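The right hand had stopped closing at all by the time Yvonne Tapley came back from lunch, and the log said it was fine.

She read the log twice. Clatel had built the controller to report a fault whenever a finger failed to reach position. It had reported nothing. According to the screen, the hand had closed on the fruit, lifted it, set it on the plate and gone home, 79 times since morning.

"So who's putting it on the plate?" Dean Haslam asked.

"It isn't on the plate."

He leaned over the rail to look and she pulled him back by the sleeve. The arms were still powered. The line on the floor was there for a reason, and Dean had painted it himself the year Sedgwick bought the shop.

"Run it again," he said. "Slow."

She set the speed to 20 percent and stood with her thumb on the stop button. The left hand opened over by the grapes and waited. The right one came down toward the apple.
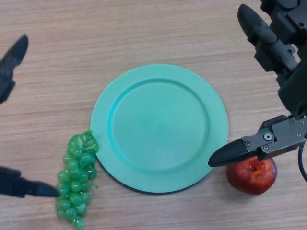
Girevel Stories, No. 300

"Now it should close," Yvonne said.

The screen said it had. Grip confirmed, it said, and then, lift. The arm went up with nothing in it, swung over the plate, paused as if to let go of something and went back. The apple stayed where it was.

Dean rubbed his jaw. "It's reading the command. It isn't reading the finger."

"Since when?"

He pulled up the update notes. Flultine had sent a patch on 3 February 2018, and under it was a line about reducing false alarms. Dean had installed it. His initials were next to the entry.

"They turned the sensor check off," he said. "It alarms less because it doesn't look."

Yvonne thought about the other cell, cell 2, at the far end of the building. It had the same controller and the same patch. That one didn't move fruit. It held steel plates over a bench while a man reached underneath to fit the bolts, and he reached in when the light went green. The light went green when the controller said the grip was confirmed.

"Who's on cell 2?" she said.

Dean was already looking down the aisle. The green light was on.

She hit the stop for the whole floor. It was over a hundred feet to the far bench and they both ran it, and she was shouting before she could see whether anybody was under there.

The man straightened up from his lunch bag and took out one earplug.

"What?" he said.

"Stay there," Yvonne told him. "Don't go near the bench."

Dean got the chain hoist and brought it over.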